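Search this site
Search notes, weeks, readings
Go

Furniture and How We Sit, Notes for Week 3

Notes by Refugio Cuautle

Okay, so a few of you missed the first half of class and the rest of you were writing so fast I felt guilty, so I've typed up what I can remember saying. It's loose. Bring it with you next time and scribble on it.

We started with the upholstered seat, and I asked you to forget the sofa for an hour. People sat on padded things long before anybody fixed the padding down. You had a bench or a stool, and you had a cushion, and the cushion went with you. Once the stuffing gets nailed to the frame you've made a different kind of object, and you've also made a different kind of job, and that's the part I find really fun. Somebody now has to know wood and cloth and hair and tacks all at once!

The four layers I drew on the board, for those who couldn't read my drawing (fair enough): webbing at the bottom, stretched tight across the seat frame. Then burlap or something like it. Then the stuffing, which for a long time meant horsehair if you had money and straw or grass if you didn't. Then a lining and the top cover. Later on you get springs sitting on the webbing, and later still foam, which pretty much wiped out the stuffing step for cheap chairs. Foam is quick to cut and it holds a flat shape, and a flat seat with a crisp edge is very hard to do in hair. I have tried. It looked like a loaf of bread.

Then we got to the Batista ledger, and I got carried away, as usual. For anyone who wasn't there, Batista was a small chair shop in Trirham, and the ledger I passed around in photocopy covers one busy stretch of orders. The entry I want you to look at again is number 2872, a re-covering job for the dining room at the Clakness boarding house. The order is for 114 seats. The shop bills the cloth, the thread and the tacks on separate lines, and the thread line is a lot bigger than you'd expect. Why? My guess is edge stitching. A plain seat doesn't eat that much thread. If you're running a decorative stitch along every edge it adds up fast, and a boarding house that wanted to look a cut above might well have paid for it. But it's a guess, and I'd love for somebody to argue with me in their paper.

A word on stitches, as three of you asked after class. A straight stitch is the strongest looking line but it doesn't give much. If the cloth stretches when somebody sits, the thread takes the strain and can pop. A zigzag has some slack built into it, so it moves with the cloth, and it also covers a raw edge nicely. In a matching color you hardly notice it. In a contrasting color it turns into trim, and then every wobble shows, so you'd better be good (or have a good machine).

Reading for next time is the Sernetti chapter on seat height and posture, first 9 pages only. Skip the tables unless you like tables. Sernetti thinks the seat matters less than the back, and I go back and forth on it. While you read, please pay attention to whatever you're sitting on. Does the front edge press behind your knees? Do you lean on the back at all, or are you perched like I am right now?

The short paper is still due at the end of September, same length as before. Pick one chair you can touch. I don't want a museum chair from a website. Turn it over, look under the seat, and write down how the cover is held on before you write a single thing about style.

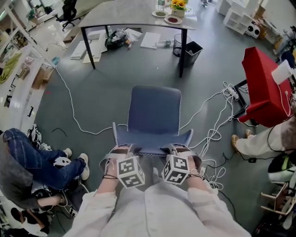
Dark blue fabric seat and back, white zigzag stitch along the edges.

Related notes
Week 1: Stools, benches and who got to use them
Week 2: Joints you can see and joints you can't
Reading list and where to find it
Short paper: what I'm looking for
Week 4: Seat height, posture and Sernetti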